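Laundry arm update: the door is winning (for now)

Hello again from the back unit at Haltgate! Those of you who come in on open evenings will have heard the clunking, and a few of you have asked what on earth we're up to, so I said I'd write something for the January newsletter. The short version is that Pieter Segers and I are trying to teach an arm to do the washing. The long version has cost me 297 quid so far, if you leave out biscuits.

It started with Pieter's shoulder. He had it operated on and found that crouching down to haul wet towels out of a front loader was the one job he really couldn't manage, and he moaned about it so much that I told him we should build something. (I say this sort of thing a lot. He's the first person who's ever turned up the next day with drawings.) The arm itself is a second-hand Tindon, which we bought as a non-runner with two dead joints. I replaced the motors, Pieter rewired the lot, and we spent most of the autumn getting it to stop shaking like a wet dog whenever it reached below its own waist.

We've got the washer on the concrete where we can get at it, the basket parked in front, and a small camera on the wrist so the arm can see what it's about to bash into. Most of my evenings go like this: I set the start position, Pieter reads out the numbers, the arm goes for the door, and one of us says "ooh" in a hopeful voice.
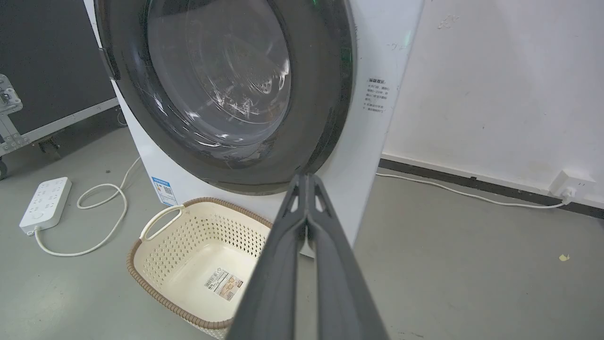 The door is the bit I got completely wrong. I'd assumed pulling it open would be a matter of grabbing and tugging, the way I do at home without a thought in my head. But a washer door swings on a curve, and if the arm pulls in a straight line it either slips off or tries to drag the whole machine across the workshop with it. Our first go did the second of those. The noise was terrible! So now the arm follows a curve made up of 16 little steps, and at each one it checks how hard it's pulling and eases off if the number climbs. Pieter wrote that part over a weekend and I still only understand half of it.

Grip has been the other headache. The fingers are our own design, long and thin so they can get into the drum, but long and thin also means they flex, and a flexing finger is hopeless on a stiff latch. We're on version seven. Versions one to four snapped. Version five was lovely and strong and too fat to get past the rim, and I'd rather not talk about version six. The set on there now came off the big printer with the walls turned right up, and I've stuck strips of Mahrous rubber matting on a spare pair to see if that stops things slithering out. If you've got any offcuts of something grippier, there's a shoebox with my name on it by the kettle.

Then there's seeing. Glass and shiny steel are about the worst things you could ask a cheap camera to look at, and our strip lights make it ten times worse. The software we're using to pick things out is Lutel, which copes nicely with a sock on the floor and goes to pieces over a sock behind a door. For the practice load we've gone for loud colours, nothing grey, nothing navy. Even so, the few bits of orange, brown and bright yellow at the bottom of the drum go blurry through the tinted glass, and the reflections streak right over the top of them. I've tried a cardboard hood over the camera, which helped a bit until it fell off. Next I want to try turning off the two lights nearest the wall and putting one soft lamp off to the side.

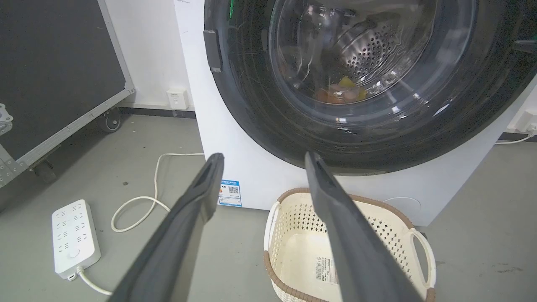
Where the basket goes turned into a proper argument between us. Pieter wanted it well off to one side, where the arm could swing round and drop things in from a height, and I wanted it as close to the door as we could get it. We've gone my way for the moment, with the basket on the floor right in front of the machine and the fingers reaching over the top of it to get to the door. It keeps the drop short, and the arm hardly has to turn at all. What it doesn't do is leave much room for the door to swing, so Pieter may yet get his way, and I'll never hear the end of it.

Our best evening so far was 19 tries at the full routine, door, grab, drop. I won't give you the score but we did have a little dance by the lathe after one of them.

If you fancy helping, we're in most evenings from half past six. What we need most is somebody who's good with springs, and somebody patient to sit and sort through the camera footage with me. Old towels welcome too, the smaller the better, and please wash them first!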